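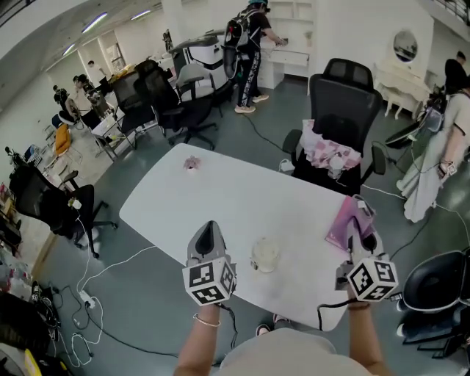
September, evening

Spent the day on the ground floor again, working through the furniture schedule. Dimas had sent a version overnight with two of the tables entered under the same line, so the first job was to separate them. The rectangular white one has a height of 74 cm. The oval one is lower, and I have given it its own line and a note to check the leg fixings, as the top moves slightly when you lean on one end.

Walked the chairs next. Black mesh office chairs are spread over the whole floor and nearly all of them are away from where the plan puts them. This is a fault in the plan. It shows them tucked under desks, square to the edge, and people turn a chair round, leave it facing the wall and walk off. I have asked Sutrisno to draw a clearance zone at each desk instead of a chair symbol. He thinks 99 cm is generous. I think it is correct for a five-star base with armrests, and I have left it at 99.

The checked cloth or bag, pink and white, was on the seat of the chair behind the rectangular table. Small things migrate like this and I don't put them in the schedule. Same goes for the pink fluffy item in its white holder and the glass cup. If I listed everything that stood on a table I would be here until Christmas. I have added one line, "loose items, pink", which Kerubo objected to on the grounds that it is not a category. She may be right. It stays until she gives me a better one.

Vanity table

The white one with the round mirror and the curved legs. Irfan wanted it moved under the mezzanine, where the clear height is 276 cm and there is no problem getting it in. The problem is light. The fluorescent fittings under there are flat and cold and a mirror needs something better. Left it where it was. He has put in a query to Josow about a lamp and I expect no reply this month.

Floor and cables

White cable on a grey-green floor is easy enough to see, but it still catches the chair castors. The power strip sits in the open with the leads in a tangle beside it, black and white together. I want a floor channel from the wall, or failing that a proper length of rubber cover. Wiltine quoted for the channel in 3 m lengths, with end caps extra. The end caps cost nearly as much as a length, so I have asked them to look at that again.

By the oval table I stopped and redid the seating notes. The purple armchair is the only upholstered piece on that side I would keep without argument. It is angled towards the middle of the room and I have recorded it that way – squared up to the partition it would look like a waiting room. On the tabletop, a white lidded cup and a pink book with a patterned cover. Both go under the line Kerubo dislikes.
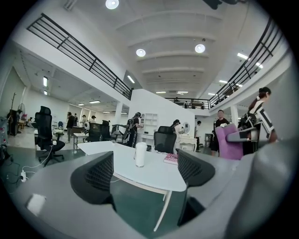 Partition and shelving

Checked the freestanding partition. The open shelves are built into the left side of it, so the two count as a single piece and must be moved as one, if they are ever moved. Amirul would like it a little further back. I told him to bring me a load figure for the shelves first.

Left to do: oval table fixings, Dimas's corrected sheet, Wiltine on the end caps. Bed before eleven if the neighbours allow it.

Recent entries
Castors, hard and soft
The orange chair, again
Yeoh shelving brackets, second delivery
Measuring under the mezzanine
Flistari paint samples
Older entries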